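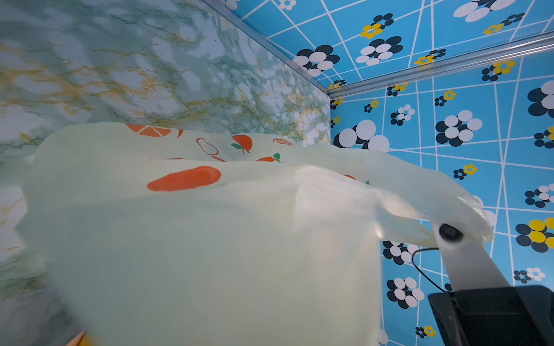
Bag handling at the Drevville bench, with the finger well into the plastic.

A warm hello to everyone who has been asking when the Grostel handling guide would be ready for comment. The second draft went up in January, all 20 pages of it, and we'd dearly love you to read it with a cup of tea and a red pen!

The biggest change is the section on thin film and soft packaging, which used to be one rather lonely paragraph. Crumpled bags fold over fingertips and drape near cables, so the draft now asks operators to stop and clear any film from the gripper by hand, with the arms paused, before the next attempt.
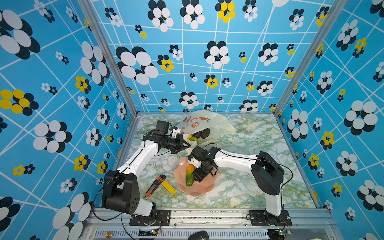

We've also tried to be kinder about shared workspaces (the old wording was a bit stern, we know). Where two arms can reach the same bowl, one is named as the lead before the run begins, and the other keeps its distance until the lead has let go. Blades get their own line too: note them on the run sheet, and agree beforehand which arm, if either, may go near them.
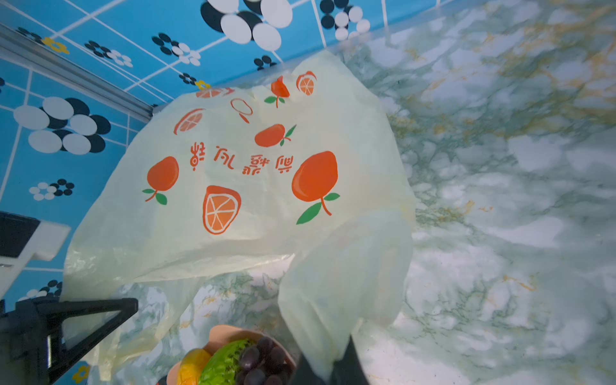
Our friends at Shboul would like the waiting distance set at 200 millimetres, while the Jetonska group favours 10 centimetres at low speed, and we can see the sense in both. Send us your thoughts, however long, and we'll bring them along to the next draft.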